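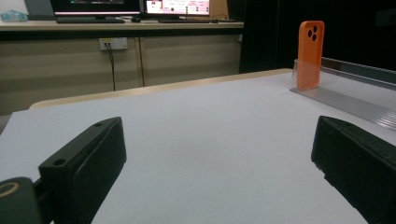 Harish Krishnan acha que suporte de acrílico risca a capa do celular com o tempo e que o melhor é guardar tudo na gaveta. Eu discordo. A capa laranja fica em pé na mesa branca, com as costas viradas para mim, e assim eu encontro logo.

Na gaveta eu perdia tempo. Em setembro comprei uma capa repetida na Larmont, porque não lembrava que já tinha uma igual, e lá se foram 500 rúpias.

O suporte é transparente e comprido, ocupa um pedaço do tampo perto da borda. Limpo com pano úmido, sem álcool. O resto da mesa eu deixo livre para trabalhar.

Falta resolver os cabos.

Tempo de leitura: 1 min
Este site usa cookies. Aceitar
Contato | © 2019 | Voltar ao topo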